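Two grippers, one tabletop

I have spent most of January comparing grippers, a sentence I once believed would never apply to me. The contest is between the Portela, a plain two-finger parallel gripper, and the Istis, which has more fingers, more screws and more opinions. The job is putting push buttons into their orange enclosures at the Herbridge bench.

Elif Naz Ertürk wrote the controller, so she gets the credit when things go well. I get the log file, which stands at 1,439 lines and is not flattering to anyone. We put the buttons down wherever we please, lying or standing, and let the arms sort it out.

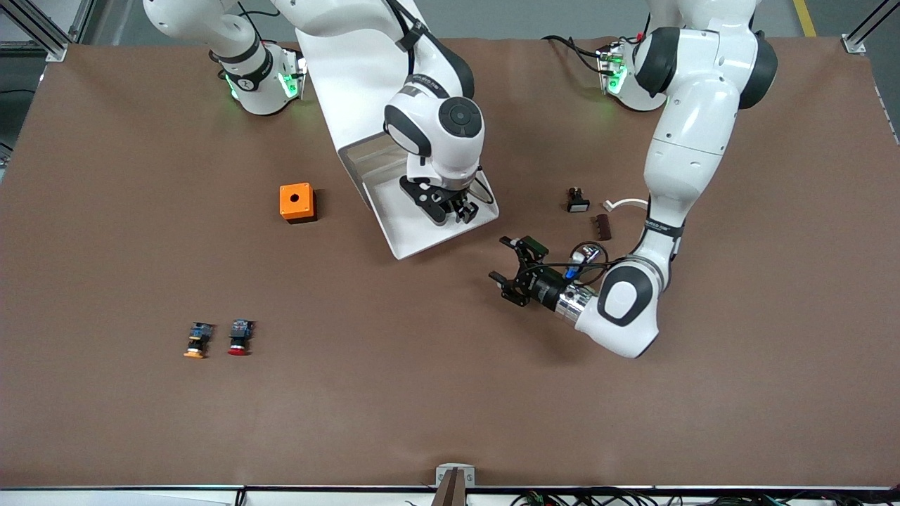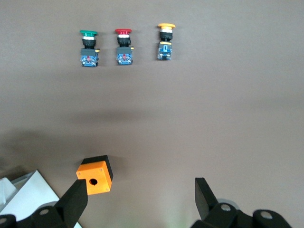
Which gripper would you buy first?

The parallel one. It has less to set up and less to break, and when it misses, you can tell why. Get the fancy hand once you have a part that two fingers truly can't hold.

My remaining complaint is the cables. Every wrist turn past a certain point gives them a tug, and I've retied mine 12 times – Elif blames my knots. We are trying a shorter lead from Jandholm next, plus slower wrist moves, which she says will cost us 7 seconds a cycle. I can live with 7 seconds. I have waited longer for the log to open.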